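Right, a long thread, because I've had three people ask me this week whether a robot could do my job yet and I've run out of short answers.

For anyone new: I help run the stockroom and the assembly corner at a homeware shop called Bunting. Racks, drawer towers, laundry stands, shoe shelves, all the white plastic stuff you buy in a panic the week you move house. Half of it arrives flat and somebody has to put it together for the shop floor. Often me.

The question I keep getting is "can a machine do that?" and the reply people want is yes or no. It depends which bit of "that" you mean, and nearly all the arguments I see online are two people talking about different bits.

So. Chores I think machines can already do well enough that I'd happily hand them over: hoovering a flat floor with nothing on it. Moving a full pallet from one painted line to another painted line. Counting boxes that have a barcode facing outwards. Washing up, if you accept that a dishwasher is a robot, which I do and will defend.

You'll notice what they've got in common. Somebody (me) has already done the awkward part. I've picked the socks up. I've turned the box round. I've scraped the plates and loaded the thing. The machine gets the tidy middle of the job and I get both ends.

My sister-in-law has one of those robot hoovers, a Dulari, and she loves it, and she also spends ten minutes every morning putting the dining chairs up on the table for it. I asked her how long hoovering used to take. She changed the subject!

Now the shop floor. People assume the hard job in my place is lifting. It isn't, lifting is dull but it's easy to explain. The hard jobs are the ones I can't explain, like folding a fitted sheet, or getting a polybag off a lampshade without denting it, or anything at all with a fabric cover.

And top of my list, for years now, is poles into sockets. I mean the push-fit sort, where you've got a moulded shelf and a handful of plastic tubes and the leaflet shows one arrow and a happy face.

Have you ever thought about what your hands do there? You start the tube in a bit crooked, on purpose. You wiggle till you feel it drop. Then you straighten it, and THEN you lean on it, and if it's wrong you know before you've leant, from a sort of scratchy feeling up your wrist. I've trained a lot of Saturday staff on this and all I can ever say is "no, like this".

Add to that the fact that nothing stays still. You push one pole down and the shelf tips and the one on the far corner pops out. I do it with a knee on the shelf and one pole tucked under my chin. Not in the leaflet.

Clips, snaps and push-fits are all the same problem to me. Too soft and it doesn't go, too hard and you've got a white crack round the socket and a unit for the reduced shelf. We had 69 units in during September and I know exactly which two I cracked, because they're both in my bathroom now, holding shampoo.

Anyway, this is why I get twitchy when somebody posts a video of a robot doing a backflip and writes "well that's retail finished". I don't need a backflip! I have never once needed a backflip.

What would get my attention is dull stuff. Show me one doing a whole drawer tower from a sealed carton. Show me it finding the bag of screws that's been taped to the underside of the lid. Show me what it does when there's a tube missing.

And show me 100 in a row, at normal speed, with the misses left in. I'm fussy about the speed. Watch the clock on the wall in these things if there is one, or a person walking past in the background. If the person looks like they're in a cartoon, it's been sped up.

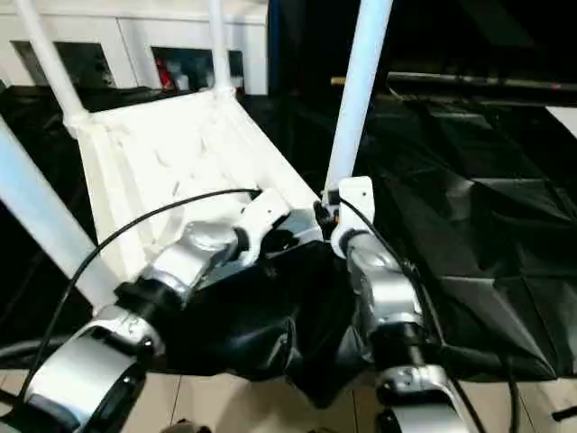

Two arms is the least you'd want for it, I reckon. One to hold the shelf bit steady and one to deal with the pole. I've tried building these one-handed with a phone in the other and it's hopeless, the whole lot just skates off across the floor.

What I'd want to know is how it copes with the feel. A gripper can hold a tube, fine, I believe that. But does it know the tube's gone home? I go by the click and by my wrist. A camera can't see inside a socket any better than I can.

And colour! White plastic against more white plastic is horrible even for people. Put me under our stockroom lights with a white tube and a white hole and I'm doing it by touch anyway. I always throw something dark down underneath first, an old dust sheet or whatever's about, and it helps no end.

Though then you've got the opposite trouble, which is that shiny black stuff rucks up and small parts vanish into the folds. I've lost more end caps that way than I'd like head office to know.

Someone replied to an earlier thread saying the answer is to redesign the furniture so it's easy for machines. Wider sockets, a bit of a funnel at the top, parts that only go in one way round. And I'd say yes please, do that tomorrow, because I'd like it too. Sternatum have started putting a bevelled lip on their tubes and it's halved my swearing.

So my answer to "yet", as of today: floors yes, pallets yes, the pole business not on my shift. I'd put sorting returns even further off, because that's mostly reading people's handwriting and sniffing things.

If you work somewhere that's got a machine doing a proper fiddly job, day in day out, please tell me what it is and who tidies up after it. I'm asking properly, I'd love to be wrong about the poles.

(And if you bought a Wividum shoe rack and the third shelf keeps dropping on the left — turn the bottom tubes upside down. They're longer at one end. It isn't in the leaflet.)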